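Pulstead's Fix-It Morning Is Back

Sat 8 May - The repair morning returns to Pulstead Hall, and we can't wait! Doors open at 10, and there's space for 27 people with something that rattles, sticks or won't switch on. Senyo Tetteh will be on hand with screwdrivers and endless patience - last October he stayed until the very last toaster was done. 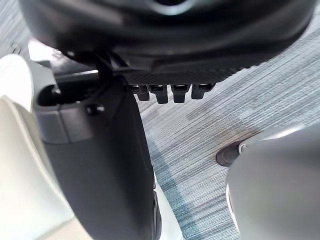 Entry is free, tea is on us, and kids are welcome to watch or join in.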